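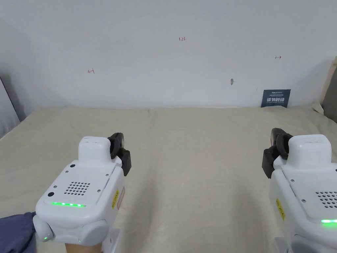 A story that needs a glossary has already failed, Amber Goossens wrote in the margin of a student draft, and the student kept the page and brought it to the next class to argue. The draft was a science fiction story of 9 pages with a list of terms at the back. The student's case was that the world was strange and the reader needed help. Goossens's answer was that the reader needed help on page one, where the strange words were, and would not go looking for it at the end.

Chapter 4
Exposition in Short Speculative Fiction

Every work of fiction has to tell the reader some things before the rest will make sense. In a realistic story much of this comes free. If a character gets on a bus, the writer doesn't have to explain buses. In speculative fiction - the term we use in this book for science fiction, fantasy, and the stories that fall between them - far less comes free. The writer may have to supply the bus, the road, the reason anyone pays a fare, and the kind of creature driving.

The supplying of this information is called exposition. This chapter is about how it is done in short fiction, where there is little room for it. Chapter 5 takes up the same question for novels and series.

Consider the opening of "Skitdale," a story we will return to several times:

The tide bell rang twice and Harnby put down the net. Two meant a debt was being called. He counted his fingers, out of habit, and went up to the house.

There are 32 words in that passage and none of them is a definition. Still, a reader comes away knowing that there is a bell, that its rings carry meaning, that debts in this place are a public matter, and that fingers may be involved in paying them. The last point is never stated. The reader puts it together from the word "counted" and the phrase "out of habit," and will probably read on to find out if the guess was right.

Compare an earlier version of the same opening, from the author's first draft:

In the village of Skitdale, debts were called by the ringing of the tide bell, and under the old law of Riltard a man who could not pay would lose a finger for each year owed. Harnby, a fisherman, had heard the bell many times.

The facts are much the same, and this version is clearer. It also gives us more names. What it lacks is a person doing something. Harnby doesn't appear until the second sentence, and when he does he is only hearing a bell, many times, on no particular day. The law of Riltard has been given the place at the front of the story, and the reader has no reason yet to care about it.

Direct and indirect exposition

We will call the second version direct exposition and the first indirect. Direct exposition states a fact about the world in the narrator's own voice. Indirect exposition lets the fact be worked out from action, speech, or the thoughts of a character who already knows it.

Students are often told to use only the indirect kind. This is bad advice. Direct exposition is quick, and a short story sometimes needs to be quick. A single flat sentence such as "It had not rained in Riltard for 800 years" can do more than two pages of cracked riverbeds. Fairy tales are built almost wholly on statements of this type, and readers accept them without complaint. The trouble comes when such sentences arrive in a block, before there is a question in the reader's mind for them to answer.

A common faulty form is the conversation in which two characters tell each other what both of them know. ("As you remember, Captain, our ship left port 777 days ago.") It looks indirect, because it is inside quotation marks, but it works as direct exposition and is slower. If the captain has to be told, the writer should find someone who would really need to tell her - or let the narrator say it and move on.

How much to hold back

Indirect exposition has its own risks. In "Bjarnason's Door," printed in full at the end of this chapter, the reader isn't told what the door is for until the last paragraph. Some readers find this satisfying. Others give up before they get there. As you read, mark the first line at which you feel sure of where the characters are, and the first line at which you know what Bjarnason wants. In most stories that hold a reader's attention, the second mark comes early even when the first comes late. We can stay lost in a place for a long time if we know what the person in it is after.

Key terms for this chapter: exposition, direct exposition, indirect exposition, withheld information, invented term.

Before going on to Section 4.1, reread the opening of a speculative story you know well. Underline each fact about its world that the narrator states outright, and circle each one you had to work out. Keep the marked page, as you will need it for the exercise in Section 4.3.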